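Winter parking and plowing: what changes this year

December 20, 2005

The new snow rules for the Roy Street neighborhood are now in effect. Most of them are the same as last year. The ones that are different are covered in this item, so please read it even if you have lived here a long time.

Overnight parking is banned on the even side of every street from midnight to 6 a.m. whenever a snow alert is on. Last year the ban switched sides each night, and a lot of people got towed for being on the wrong one. The switching is gone. Even side, every alert, until the alert is lifted.

Alerts are posted on the town phone line and on the board outside the Gosora Building. The phone line is updated by 4 in the afternoon. If there is no message by then, there is no alert that night.

The plow contract went to Tadent again. They will start on the hill streets and work down to the flats, which means Trekatport Avenue and the streets below it may not see a plow until mid-morning. Brenda Zúñiga at the town garage asked us to pass along that calling early will not move your street up the list. If your street has not been plowed by noon, call then, and have the nearest cross street ready.

Sidewalks are still the job of whoever owns or rents the building. You have until noon after the snow stops. The fine is $20 for the first time and $80 after that. Corner lots have to clear both sides, including the curb cut. Do not push snow into the street or over a hydrant. There were complaints about both last winter, mostly along the school route.

Sand is free for residents. The barrels are behind the garage and you need to bring your own bucket and shovel. The limit is 2 buckets per visit. It is plain sand with a little salt mixed in, so keep it off the garden beds.

If you can't shovel and have no one to do it for you, Chaminda Siriwardena is keeping the list of neighbors who will. Leave a note in box 333 at the Gosora Building with your address and a phone number. He also needs a few more people on the shoveling side, mainly for the lower streets. High school students are welcome if a parent signs the form.

Basketball hoops, trailers and boats have to be off the street by the end of the month and can go back out in May. Trash cans should sit behind the curb on plow days. A few were crushed last year and the town will not pay for them.

The next newsletter comes out after the holidays. Notices for it can go in the same box. Please print clearly and include a phone number in case we have questions. 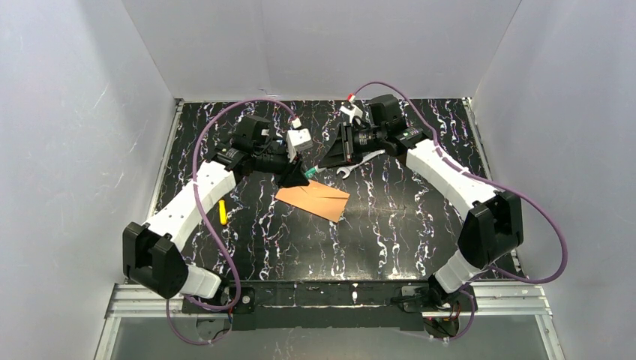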